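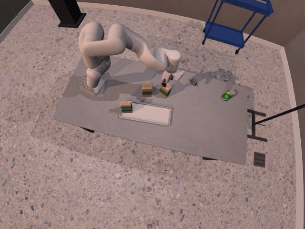 Arm stops short on second block, tray job
Shared Workshop Builds > Arms and Grippers

flurkell_kyu
ok so back on the sim of our bench before we let the real arm loose in there. White arm, long gray table, three blocks, one shallow tray. Tan and green blocks, all go in the tray in a row. Block one lands at the end every time. Block two is where it falls apart. Fingers come down, touch the top, close on nothing. 115 runs last night and more than half died right there.

Grip force is at 6, descent speed 900. Tried slower, same thing. Anyone?

nyeoman
Speed is a red herring. What's your yaw on approach? If a block is sitting crooked and your wrist isn't, you'll ride the corners.

flurkell_kyu
yaw comes from the pose estimate, looked fine in the logs. will recheck tho 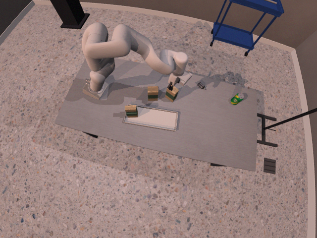
and the heights are all hard coded right now, I know, I know. One grasp height for every block. It was meant to be temporary in November

PhilB_Ivness
There's your problem. Nothing to do with yaw. Hard coded height plus any offset in the tool frame and you're pinching the top edge. Measure fingertip to flange again, with the fingers CLOSED. They swing down as they close on a linkage gripper, so the open number is wrong.

nyeoman
Disagree, kind of. Tool offset would kill block one too and she says block one is fine every time.

PhilB_Ivness
Block one could be getting away with it by a hair. Seen it on our Undinholm rig. Worked for weeks, then we changed the pads and nothing worked.

hamdia_d
can you post one with the gripper up and open? hard to tell anything when it's down on the block

flurkell_kyu
yep give me a min
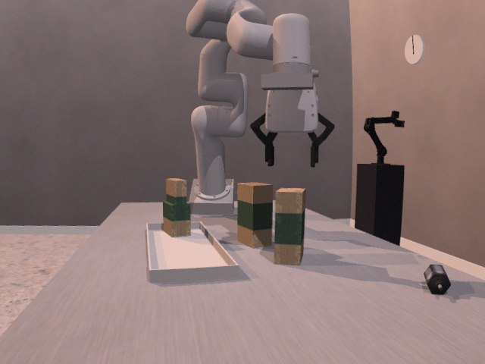
Fingers open, wrist up, one block in the tray and two to go.

hamdia_d
thanks. ok I would back off the other two being that close together. Open that wide, the outside of a finger could clip the neighbor on the way down and shove it. Spread them out and run it again before you touch any offsets

nyeoman
^ this. Cheap test.

PhilB_Ivness
Sure, but then all you've proved is it works when teh table is easy. Fix the offset.

flurkell_kyu
doing both. spread first, then remeasure w/ fingers closed. Queueing 2,000 overnight — fan noise be damned, Shalini has the desk next to it, sorry Shalini

s_tyagi
I can hear it from the kitchen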